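Home Files Versions Issues Wiki

# Urby Peg Block Set: data card

Version 7. Replaces version 6, which had labels I no longer trust.

## What this is

A set of 1766 short clips of a person handling one small wooden peg block at a table. The block came with the Bimis puzzle box. The seller calls it a "universal fit test." I doubt that. It is a square of wood with slots cut in it and a thin peg, and one block from one box tells you how that block behaves. Anyone claiming more from this set should be asked how they know.

## The table and the block

The table is square and made of wood, with a pale sheet over the top that stops short of the rim. The block starts near the middle. Its color is close to orange, so it stands out well on the sheet, maybe too well. Results on a cluttered desk may be a lot worse, and we have no clips to settle it either way. 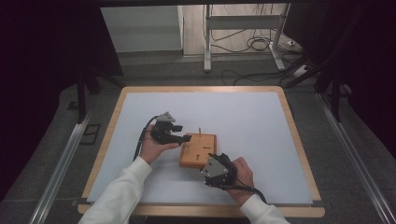

**Does the direction of the slots matter when setting the block down?**

It matters for the labels and for little else. A block turned by a quarter gets a different start code, so read the `turn` column before comparing clips. The older Ojo notes say turned blocks take longer to work with, but they give no times, and I would not repeat the claim.

## Labels

Each clip has one row in `clips.csv`:

- `clip_id`: a number, no leading zeros
- `turn`: 0, 1, 2 or 3
- `peg_start`: in, out, or unclear
- `peg_end`: in, out, or unclear
- `note`: free text, mostly blank

There are 228 clips with `unclear` in at least one peg column. An earlier version guessed at these. Please don't fill them in from the clip before; the order of clips in the folder means nothing.

"In" only says the peg is standing in a hole. It does not say the fit is snug. I have seen people treat the two as the same thing and then report a fit score to two decimals.
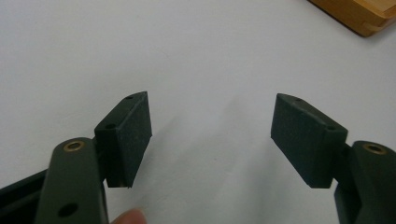
A second pass over the `peg_end` column changed 14 rows, all from "in" to "unclear." That is a small number, but every change went in the same direction, which makes me think the first pass was too generous in general. A third pass is planned for September. Until then, treat "in" as a fair guess.

## Not covered

Other blocks, other woods, worn pegs, bare tabletops. The Wolteo mirror says "varied surfaces" on its front page. We asked for that to be changed.

## Use

Free for study and teaching. Keep this card with the files.

Related items

- Urby Peg Block Set, version 6 (withdrawn)
- Ojo table notes
- Bimis puzzle box: parts list
- Wolteo mirror: known errors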